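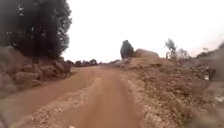 Page last changed 1/24/24 - Valquíria Pimentel

Home Manual Field Setup Recording Upload Contact

6. Recording drives on dirt roads

Covers manual drives only, rover Du, Zerkden logger, the quarry road at Plallivport. For the paved loop see section 5. For the autonomous runs see section 8, don't mix the two.

Every drive you record is an example the model copies. Drive the way you want it to drive. If you are tired or messing around, stop recording first.

The road: two smooth reddish wheel tracks with a strip of loose gravel up the middle. Boulders banked along the left, stony slope on the right. Pick a track and stay in it.

6.1 Before you leave the truck

1. Battery in, latch down, tug it. Green light on the tray.
2. Wipe the front lens. Dry cloth, then check it against the light.
3. Radio on BEFORE the rover. Wait for the double beep.
4. Rover on. Hands off the sticks until Zerkden says IDLE.
5. Open Zerkden, New Session, pick "dirt manual". Not "dirt mixed", that one is left over from April and the labels are wrong.
6. Type your initials and the weather. One word is fine: overcast, sun, wind.
7. Free space must read at least 16 GB. Less than that, swap the card.
8. Walk the first stretch. Look for fresh rocks in the tracks, soft edges, anything that moved.

Note - the lens cap has a habit of staying on the rover. Preview window all black means cap.

Caution: never start with the rover parked nose to the rocks. Throttle can jump when the radio links up.

6.2 Steering and stick calibration

Once per day, again after any radio swap.

1. Rover up on the stand, wheels free.
2. Settings - Sticks - Calibrate.
3. Full left, hold. Full right, hold. Let go.
4. Same for throttle, forward and back.
5. Save. The bar in Zerkden should sit at zero with your hands off. If it creeps, do it over.

Do not fix a creeping bar with trim. Trim gets logged as real steering and then you have a whole session of a rover that "wants" to go left. We had to throw out 268 clips over this.

6.3 Recording a drive

1. Set the rover in a wheel track, pointed down the road.
2. Press and hold the red button on the radio until the lamp is solid. Blinking = not recording.
3. Count to two, rover still. The logger uses it to line up camera and sticks.
4. Ease on to the throttle. Walking pace. The speed cap in "dirt manual" is already set, leave it.
5. Small corrections, early. No sawing at the stick.
6. Walk behind and to one side. Keep out of the camera.
7. Drive up to 14 minutes per clip, less is fine. After that the file splits and the second half comes out with no header.
8. Stop in a straight part. Still for a count of two again.
9. Press and hold red until the lamp goes out. Wait for SAVED before you touch anything else.

Right wheel track first, then left, then back the other way on each. Pick the track in the drop down before each clip (R-out, L-out, R-back, L-back). If you forget, fix it in the notes same day.

Note: car or person comes along - stop, stick to neutral, let them pass. Keep recording if you like. A calm stop is a good example. Swerving up on the gravel is not.

Caution: two people minimum on the quarry road. One drives, one watches the road and holds the stop remote. The watcher does not look at the laptop.

Caution: do not reach for the rover until the watcher has pressed stop and said so out loud.

6.4 Recovery clips

The model also needs to see how to get back when it's off line. Without these it drifts a little and keeps on drifting. Separate session type, "dirt recovery".

1. NOT recording: drive the rover so one side is on the center gravel. Stop.
2. Start recording. Count of two.
3. Steer back to the track, smooth, no rush. Carry on straight until it's settled.
4. Stop recording.
5. Repeat from the other track, and from the outer edge of each.

The getting-off-line part must never be in the clip. If you catch it by mistake, mark the clip BAD. Trimming in the field has gone wrong too often, leave that to the desk.

Outer edge starts: keep well clear of the bank on the left. Du's front bumper is lower than you think and the stones are not soft. On the right the pebbles run into the slope gradualy, easier place to learn.

6.5 Marking clips

Right after each clip Zerkden asks GOOD / BAD / ASK. Answer it there and then, not back in the truck.

GOOD - you'd be happy if the rover did the same thing by itself.
BAD - stick slip, radio drop, hit something, you were talking and wandered. No shame, just mark it.
ASK - not sure. Put a word or two in the notes.

Don't delete BAD clips. Desk wants them for checking the filters.

6.6 If something goes wrong

Lamp blinks and won't go solid: card full or card not seated. Power down, reseat, start over from 6.1 step 3.

SAVED never shows: leave power on, give it a minute. Still nothing, write down the time and power off. The clip is probly gone.

Preview stutters: the preview only. Recording is normally fine, check one clip on the laptop before carrying on.

Picture hazy or soft: wipe lens. Still soft, look for dust inside the front cover. Don't open it on the road - note it and swap the camera back at the truck.

Rover pulls to one side: tire pressure, then 6.2. In that order.

6.7 Packing up

1. End Session in Zerkden. Wait for the clip list.
2. Compare with your paper sheet. Mismatch, write it on the sheet.
3. Rover off, THEN radio off.
4. Battery out. Into the lined box, never loose in the truck.
5. Brush the wheels and the underside. Grit gets in the steering arms.
6. Card in the sleeve, sleeve in the case, initials on the sleeve.
7. Upload same evening, see section 7.

Paper sheets go in the blue folder by the charger. Spare sheets are in the back of it.

Grornadell Field Robotics - Contact: field desk, Plallivport - © Grornadell - Back to top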